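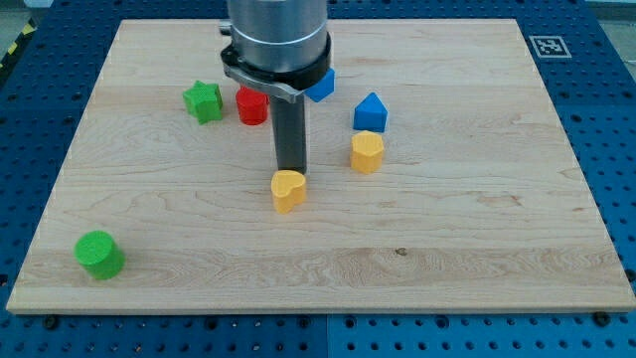 Início > A Empresa > Quem somos

Tempo de leitura: 2 minutos

A Wastel trata de humidades, bolores e salitre em casas habitadas. Começámos numa garagem em Lirkau, com dois desumidificadores em segunda mão e uma carrinha que só pegava a descer, e hoje somos uma equipa que adora caves, sótãos e paredes difíceis (a sério, discutimos rebocos ao almoço!).

A fundadora, Nesrin Özkan, vinha da reabilitação de edifícios antigos e estava farta de ver tinta nova por cima de manchas velhas. Por isso, connosco tudo começa pelo diagnóstico: medimos a humidade das paredes, vemos caleiras, canos e ventilação, e só depois falamos de obra. O relatório chega em 5 dias úteis, escrito em português corrente e com fotografias de cada divisão.

Já passámos por 1.036 casas, desde apartamentos pequenos no centro de Prarnitz até uma quinta em Usuga com paredes de 100 centímetros de espessura – ainda hoje falamos dela!

Katherine Montoya dirige as equipas de obra e é ela quem combina consigo os horários, o acesso e a proteção dos móveis. Isolamos a zona de trabalho, filtramos o ar enquanto removemos o bolor e levamos os resíduos no próprio dia. Em setembro abrimos as portas do armazém a quem quiser experimentar rebocos de cal com as próprias mãos, e é uma tarde de que gostamos imenso.

Atendemos o telefone a partir das 8h30. Se preferir aparecer, estamos na Rua do Moinho, 55, em Lirkau, e há sempre café feito.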